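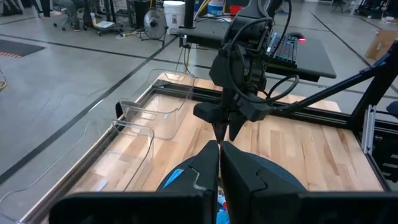 Sandholm Open: is the new qualifying format worth the entry fee?

lefty_pips
Draw went up this morning. Groups of three, only the winner goes through, and the entry fee has gone up again. So you drive all that way, lose one tight match in the fifth and you're done before lunch. Who asked for this?

Refilwe Nkuna
The players' survey asked for it, supposedly. I never got a survey. Did anyone here?

chopblock67
I got it. It had one question about format and it was worded so you'd have to be against "more exciting matches" to say no.

Elel_TTC
I'll stick up for it a bit. Last December we had people playing their first qualifying match at 9 and their last one after 10 at night. Groups of three fix that. Fewer dead matches too.

lefty_pips
Fewer matches, period. I'd take a late night over two matches for my money.

Elel_TTC
You'd take it. My juniors wouldn't, and neither would their parents.

Pendo L.
The seeding bothers me more than the format. Margaux Boyer is in a qualifying group with Ntombi Gumede. How? Those two played a semifinal at Trimia. One of them is going home on day one while somebody ranked 19 spots lower walks into the main draw off a soft group.

chopblock67
Because seeding uses the ranking list from before Trimia. They cut it off early so they can print the program.

Pendo L.
Then print the program later.

Refilwe Nkuna
Entries close 12th July and the cutoff is weeks before that. I've read the rules twice and I can't find where it says the list has to be that old. It says "most recent published list," and there has been a newer one.

Elel_TTC
OK, that one I can't defend. Did you email them?

Refilwe Nkuna
Yes. Got a reply saying the draw is final and thanks for my interest in the sport.

gert_t
Ran one of these for 5 years, so take it how you want. Every draw looks crooked from the outside. Most of the time it's one tired person with a spreadsheet. I don't see a plot.

lefty_pips
Didn't say plot, Gert. I said bad value.

gert_t
Pendo's post reads like a plot.

Pendo L.
It reads like a question about two players in the wrong group. Same thing happened last year and we were told it was a one-off.

chopblock67
Any word on the balls? Last time they switched brands between qualifying and the main draw and the bounce was completely different.

Elel_TTC
Same ball all weekend, according to the info sheet.

chopblock67
The info sheet said that last time.

Refilwe Nkuna
Still going, lefty?

lefty_pips
Already paid. No refunds after the draw, check page two.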